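Making a Bed Like a Robot Is Watching
Household tips picked up at the Wirkine open day
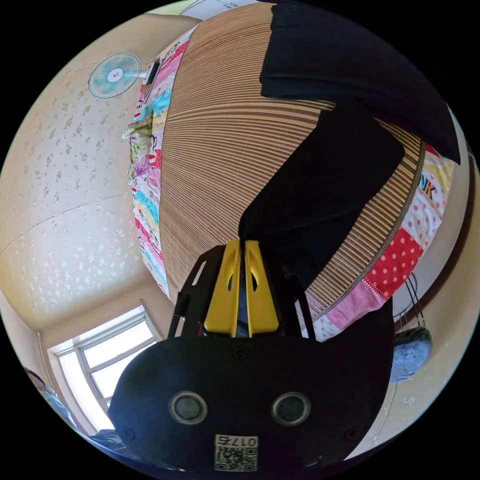
Yellow fingers, patchwork quilt, woven mat, and a person in black having a lie down.

I went to the Wirkine open day in November for the free sausage and stayed for the housework. Wirkine builds software for machines that tidy up after people, and once a year it lets the public in to see how the tidying is going. The answer is slowly. In the time it took one arm to fold a tea towel I had eaten two sausages and read the fire evacuation plan.

But a machine that can't fudge things is a good teacher. I have been making beds for decades by a method best described as flinging. Watching the job broken into 61 separate steps on a whiteboard was humbling, and I came home with a page of notes, some of it legible.

Beds

Start from the corner furthest from the door. The Dreltine team, who had the bedroom stand, were firm on this. Everyone starts at the near side, then has to climb across what they've just smoothed.

Pinch, don't grab. A two-fingered gripper picks up a quilt by a small fold near the edge and lifts straight up before it moves sideways. Do the same by hand and the layer underneath stays put. I've tried it at home and the bottom sheet has stopped coming along for the ride.

Patchwork is easier to straighten than plain. Pick one row of patches and line it up with the edge of the mattress. With a plain doona you have nothing to go by and will end up with more on the other person's side, which they won't mention until about three in the morning.

If you use a woven mat on top of the bed in hot weather, wipe it along the strips and never across them. A barely damp cloth is plenty. Stand it up to air before it goes back on, and roll it for storage in the direction it already wants to go. Folding it is how you end up buying another one.

Clear the bed first. This covers books, chargers, laundry, and members of the family. None of the 61 steps dealt with a teenager.

Fans

A wall fan over the bed is a lovely thing until you look at the grille. Switch it off at the power point, let the blades stop, and do the dusting before you change the sheets. I had been doing it the other way round for years and putting it down to bad luck.

An old pillowcase slipped over a blade will catch most of the fluff as you draw it off. For the grille itself, a soft paintbrush gets between the wires. Warm soapy water for the removable parts, and have them bone dry before they go back.

Hangers and hooks

The Serrano people run a laundry in real life and had come along to see what was after their jobs. They were relaxed about it. Their stand had a tub of 272 wire hangers and a machine trying to take out one. You can probably picture it.

Their advice for the rest of us: hang wire hangers all facing the same way, and take the empties out of the row as you go. They tangle when they're empty, not when they're carrying a shirt. Anything knitted comes off wire altogether and gets folded.

A soft bag on a hook near the door should be emptied once a week, whether you think there's anything in it or not. I found a banana.

Tea towels

Fold in half, turn, fold in half, stop. Thirds look smart in a drawer and fall apart the second you pull one out. The arm managed halves nine goes out of ten and thirds not at all, and I felt we understood each other.

Small jobs, done badly less often

Keep one hand for holding and one for moving. Most of my spills come from both hands trying to do both.

Look at the thing before you reach for it. It sounds like something off a fridge magnet, but I timed myself finding the end of the sticky tape and it was 15 seconds quicker when I stopped and looked.

Put the lid down where you can see it.

If a drawer jams, push it back in before you pull again. The Trekura kitchen demo did this every time, very patiently, with no swearing. I'm working on the second part.

What I'd skip

The scented drawer liners in the showbag. Also the label maker session, unless you are the sort of person who needs to be told which jar has the rice in it.

The open day runs again next spring. Parking is poor, the sausages go by noon, and if you want a seat at the tea towel demonstration, bring a thermos and something to read.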